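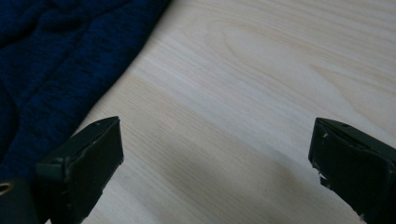
Durano Borough Council's replacement of the Prirnau footbridge has received a regional commendation for small civil engineering works. The judges recognized the project for restoring a safe river crossing on a constrained site and for keeping the adjoining riverside path open for most of the construction period. Residents may view the commendation certificate, together with drawings of the bridge, at the Prirnau Community Room throughout October. Visitors are asked to keep coats and knitwear, such as the navy blue knit on the pale tabletop, clear of the display tables so that the drawings can be laid out in full.

The new bridge replaces a narrow steel crossing that was closed to the public after an inspection found advanced corrosion in the main beams. Its closure left people on the east bank with a long detour by way of the Dandum road, including families walking to school and residents traveling to the health center on foot.

The replacement structure has a clear span of 126 feet and is wide enough for pedestrians, wheelchair users and cyclists to pass one another in comfort. The deck stands 6 feet higher than the old one, which places it above the highest flood level recorded at the site. The approach ramps on both banks were rebuilt to a gentler slope, and the east ramp now joins the riverside path without steps.

Design and construction were carried out by Ikonen Civil Works under contract to the council. The main span was assembled in the Dandum depot yard, moved to the river in two sections and lifted into position overnight. Ground conditions on the west bank were softer than the early surveys had suggested, and the foundations there were redesigned during the first stage of the work. The change added several weeks to the program, although the project was completed within its approved budget. 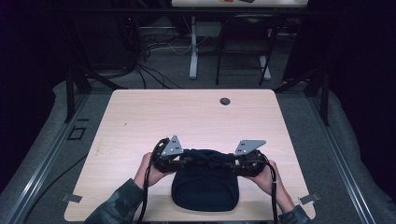 Hand-held equipment in use at a light wood-grain table.

Roy Wainwright, Director of Infrastructure at the council, welcomed the commendation.

"The Prirnau crossing is a modest structure, but it matters a great deal to the people who depend on it every day," Mr. Wainwright said. "The site gave our engineers and the contractor very little room to work in. I am grateful to both teams, and to the residents who put up with the noise of the night lift."

The judges' report also noted the reuse of stone from the old abutments – 200 tons in total – in the new retaining walls and in bank protection downstream. The bridge has been designed for a service life of 100 years, subject to routine maintenance.

Minor landscaping on the east bank is still to be finished. Grass seeding and the planting of a replacement hedge will take place when ground conditions allow, and a short section of the lower path will be fenced off while this is done. The bridge itself will stay open.

Inquiries about the remaining work should be directed to the council's Infrastructure Office.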